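About Birnodow

Birnodow helps schools and small workshops plan what they spend on robots. We work from two rooms in Ilulthorpe and have 17 clients, most of them colleges buying their first arm. We don't sell equipment and take no commission from anyone who does.

A plan covers the arm, spare servos, the bench, training hours and repairs — the last two are often left out of a first budget. 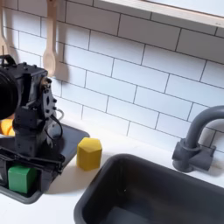

Each plan runs for 2 years and is reviewed every July, before orders go in. The first call lasts 45 minutes and is free. After that we charge by the day, with a lower rate for state schools.

The office is open on Saturday mornings for visits by appointment.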